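Search this notebook
Type and press enter

Filed under: Workshop / Materials / Adhesives

April 12, 2024

Second peel test on the water-based glue from Eveck. I cut the strips yesterday from the same hide as in December, so the leather should behave the same, but I am not fully sure of it, as the hide was stored near the window all winter.

I pressed five strips with the new glue and five with the old solvent one from Wundmont. Open time was 2 minutes for both, then the heater at 58 degrees. Brenda Riquelme says that the water-based type wants a longer wait before pressing. She is probably right - the glue was still a little white in the corners when I closed the press.

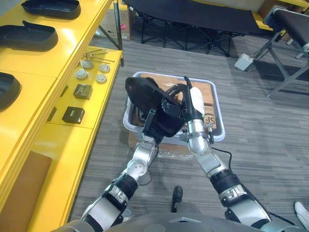
Black upper with the top loop, held over the grey tray.

Results: the old glue tears the leather fibres before it gives up, as always. The new one separates clean on three strips, which I do not like. The other two were good. I roughened all of them by hand, so the difference can also come from me. Next time I must use the wheel and write down the grit.

The Zembridge sole rubber smells stronger than the last delivery. I wiped it with the primer and left it under the hood, not tested yet.

To do:
- ask Escobar if order 1055 includes the thinner for the primer
- repeat the new glue with a longer open time
- move the hides away from the window

The pressure gauge sticks again near zero. I tapped it and it went back, but please do not trust it at low values.

2 comments
Share 5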